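Setting up a mouse so it works properly on a garden table

By Thaís Tavares

I've been doing my emails outdoors since March (under a parasol, with a blanket on my knees to begin with!) and the one thing that drove me potty was the mouse. The laptop was fine, the chair was fine, but the pointer skipped about like a flea every time I crossed a gap in the table top. Lots of garden tables are made of separate slats, and a mouse hates a slat. So I've put down what I do now, in case you're fighting with the same thing.

First, find your flat bit. On a round table with the slats fanning out from the middle, the gaps are widest apart near the rim and bunch up as you go in. Sit down, pull your chair in to where you'd really have it, and rest your forearm on the table. Wherever your hand lands is where the pad wants to go, never mind if it looks lopsided.

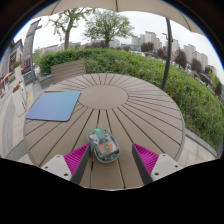

Then wipe the table. I know, I know, but grit under a pad is horrible, and it gets into the grooves and works its way back out again. I use an old washing-up brush along each gap, working from the centre outwards, then a damp cloth, then a cup of tea while it dries.

Now the pad itself. You want a stiff one if you can get it. My first was a floppy cloth thing from Farnitz and it sagged into every groove, so I could feel the whole table through it. A firm pad with rounded corners sits across the gaps and doesn't snag your sleeve. Lay it down, press on each corner in turn and see if it rocks. If it does, turn it a little until it stops. Keep it clear of the rim too, or your elbow will have it on the patio before lunch.

Josué Cordeiro, who lives next door and has opinions, sticks his down with four blobs of putty. I tried that and spent an evening picking putty out of the grooves with a cocktail stick, so please don't.

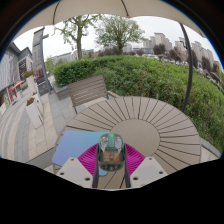 Stillia Home & Garden, no. 98, p. 3

Next job, the light. An optical mouse can go a bit daft in strong sun, and a see-through one more so in my experience, so get the parasol over the pad before you start blaming the batteries. A pale canopy is nice to work under, you get shade without feeling you're in a cave. Check it again after an hour or so, the sun will have crept round.

Last of all, slow the pointer down. Mine was set to 1600 indoors and I drop it to roughly 400 outside, which stops it leaping off when I nudge the table. You'll find it in the mouse settings on most computers. Give it ten minutes before you decide you hate it.

When you pack up, bring the pad in as well as the mouse. I left mine out overnight once and it curled up at one end like a stale sandwich.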